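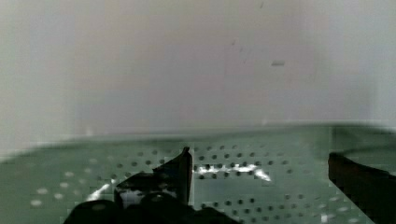
Friday, room 14, Pondum set

Started with the bench and not the toys, as Freya asked. The room still needs sorting before the Marchuk boxes come in April, and I would like one clean place to put things down. Wiped the wall behind the green perforated sheet with plain dish soap. The thin gray streaks are faint, and there is one short dark mark lower down and to the right that I want to try with the melamine sponge. If it stays, we paint. Babar has half a can of the wall color on the shelf in 402. The sheet itself only needs a brush through the holes and a dry cloth after.

Next, the play kitchen. Mỹ wants every piece on the list to have a home when it is not on the table, and the list is out of date. It still has the old tea set from Natau, which went to Chelsea in the fall. I crossed that out and wrote in the colander and the small mint cup. The squeeze bottle stays with the plates for now. I had it under food, Jummai had it under tableware, and hers is easier to find.
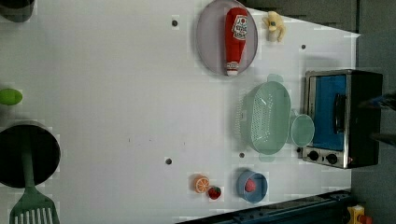
Pots and utensils go in the deep drawer, with the spatula on top so it does not jam the runner. Food goes in the shallow bin. I would still like a lid for that bin. Jummai says Flaltislow sells one that fits, part 542, but the last order took so long that I am going to try cutting one from sheet first.

Washing: warm water, a drop of soap, rinse, air dry on a towel. Do not put the soft pieces in the machine. We lost the first bread roll that way and it never got its shape back. The toaster oven gets a wipe on the outside and on the glass, nothing more. Leave the knobs alone. 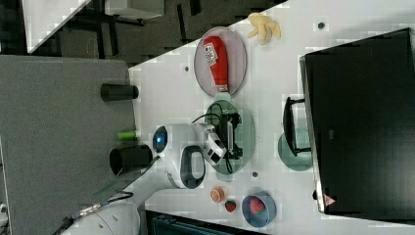 Labels next. The ones I printed last time were too small to read from standing height, so I am going up a size and using the matte stock. There are 200 on the roll, enough for this set and the Marchuk boxes if I do not waste any.

Still to do:
Sponge on the wall mark, then decide on paint
Ask Chelsea if she wants the Natau trays as well
New list to Mỹ before she prints the old one again
Measure the shallow bin for the lid, inside edge

Stopped at 4:30. Brush and cloths are under the sink.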